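Sim view from the picking cell shows only plain shapes
Tumwood Help > Automation at work

Obsa Zeleke
We now rehearse shifts in the Drolance simulator before the cell runs. I used to pick by hand; now I check views. Station 34 renders like this: 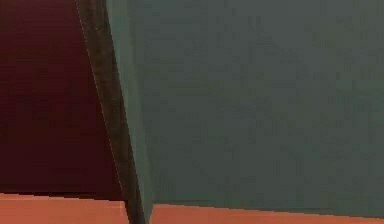 2 replies

Pin-yu Chow
Flat panels and a slanting beam, no arm. Check the camera pose first. Ours needed a reset after the August update.

Ho-yin Lui
Same at our site. Ask for paid time for checks, we got it on Thursday.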